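Reviewed July 9, 2021, after six months of daily use

I've been meaning to write up the Marwat folding table since January, when it arrived in a box so heavy that I had to open it in the hall and carry the legs through separately. I'm glad I waited, though, as my opinion of it has gone up and down and up again, and a review written in the first week would have been far too grumpy!

A little background. I do alterations and plain sewing from home, mostly curtains, tablecloths and napkins, with the odd school skirt in September. For years I cut and folded everything on the dining table, which meant clearing it twice a day and finding pins in the butter. I wanted one long surface that was only for cloth, and I wanted it to be pale, so I could see what I was doing with dark fabrics on a dull afternoon. The Marwat comes in oak, white and what they call driftwood, a light grey with a wood grain to it, and that last one is what I chose.

It cost me 186 pounds from Jullgate, delivered. The next one up, the Nanell, was a good deal dearer and had a drawer, and I did dither over that drawer for longer than I care to admit (I still think of it now and then).

**Size and assembly**

The top is 1748 mm long, an odd figure that I checked twice with my own tape, and it stands 900 mm high with the legs at full stretch. That's a lovely height for standing work. I'm not tall and I can fold a whole wash load of linens without my back complaining, where the dining table used to have me bent over like a question mark. Putting it together took me most of an evening, although I will say that I stopped for supper and a telephone call. The bolts all go in from underneath. The instructions are drawings only, and the fourth drawing is upside down compared with the third, so do look at them all before you start.

**Working with cloth on it**

What I like best is the surface. It has enough texture to look nice and it's still smooth enough that nothing snags, and I've had some quite delicate things across it. Heavier cottons stay where you put them, which is a blessing when you're trying to square up a corner. Thin slippery linings do travel a bit, and I've taken to laying a bath towel down first for those.

The colour was the right choice too. Dark green is a misery to work with on a brown table, as every fold disappears, and on the grey it stands out beautifully. White is a little less obvious but you can still find your edge. 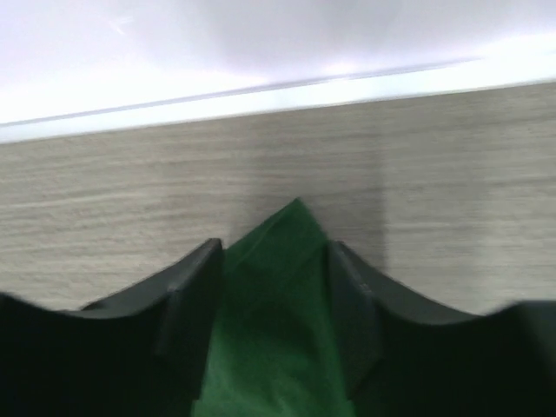
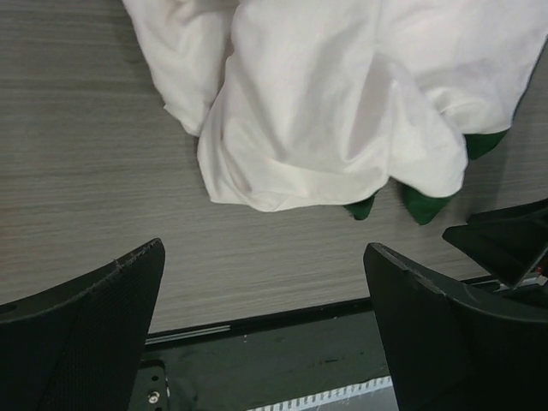 Something green and pale grey grain, in all three. 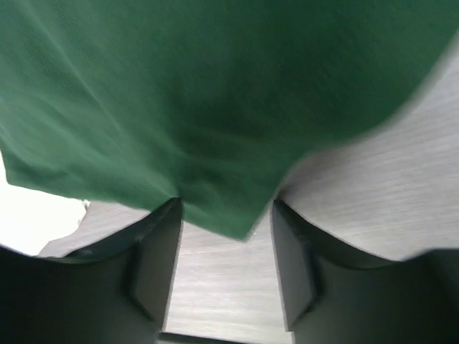 Sorasum wrote to me after I mentioned the table on my blog, and she isn't nearly so taken with it. She has had hers for longer than I have, in the same grey, and she says the grain is very pretty until you try to use it as a guide for folding, when it leads you gently off the straight and you end up with napkins that won't stack. She'd sooner have had a plain top with a ruler printed down one side. She also finds hers too short for curtains, with a finished drop of 2250 mm hanging off both ends and pulling itself on to the floor.

I have to agree with her about the curtains. I do mine in two goes, with a chair at the end to take the weight, and it's a nuisance. As for the grain, I never thought to follow it, but now she's said so I catch myself doing it.

**Grumbles**

The feet mark a soft floor, so put felt under them. One of the leg catches was stiff from the start and needed a rub of candle wax. And please don't iron directly on the top, even through a cloth, as there is a warning sticker to that effect on the underside and I found it rather late.

Four stars from me. I'd buy it again in the same colour, and I'd measure my longest curtains first.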